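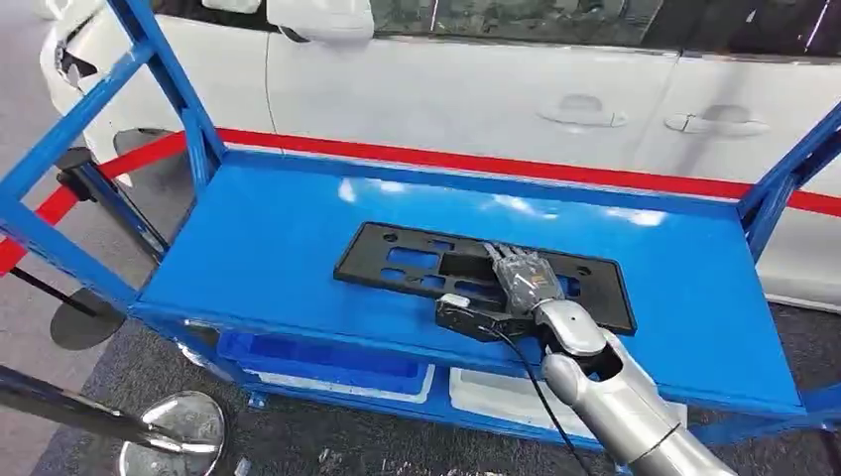 Date: 28 December 2024
Subject: Re: Front plate brackets, hole pattern and fasteners
List: Tenby body hardware and trim

Replying inline, with the quoted part trimmed to what I can answer.

> We have 22 cars due front plates in one batch and the bracket
> drawing from Clavel doesn't say which of the holes are meant for
> the bumper and which are for the plate. The small round ones near
> the corners look like plate holes to me. Is there a reason not to
> go through the cut-outs with a large washer instead? Also, do you
> dry-fit every bracket or just the first of the batch?

The round holes near the corners are for the plate. Leave them alone at the bumper stage. If a bumper screw goes through one of them, the head sits proud and the plate will not lie flat against the raised rim.

Going through a cut-out with a large washer works if the washer bears on plastic on at least two sides. On the square cut-outs it does. On the long rectangular ones it tends to walk toward the open end as the screw is tightened, and the bracket goes out of level by 3 or 4 mm. I would use the square ones only, one left and one right, and check with a short level before the second screw is fully home.

Dry-fit every one. Brackets from the same carton differ, mostly in how much they bow along the long axis. Lay the part face up on a flat shelf or cart top and press on one end. If the other end lifts, sort it into a separate pile. A slight bow pulls out when the screws go in. A twist does not, and those go back. 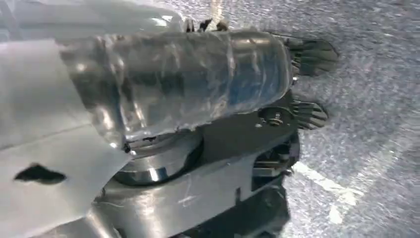
On fasteners, we stopped using the self-tapping screws that come in the Pongsiri kit for anything going into an unreinforced bumper cover. They hold on the first install and strip on the second, and plates do get removed. The Hurkenon expanding nuts need a larger pilot hole but can be taken apart and reused. Drill from the outside, deburr, and seat the nut by hand before any tool touches it. We bought a box of 200 in July and have not had one spin in the hole so far.

> Do you mark the bumper through the bracket or use a template?

Template, cut from thin sheet. Marking through the bracket is fine for one car. For 22 it is slow, and the pen wanders inside a square opening that is much wider than the screw. Center the template on the grille — the bumper seam is not always centered — and tape it on both ends before marking.

One item I can't answer is the clearance behind the cover on the cars with the lower crossbar. If anyone on the list has measured it, please post the depth and the screw length you used.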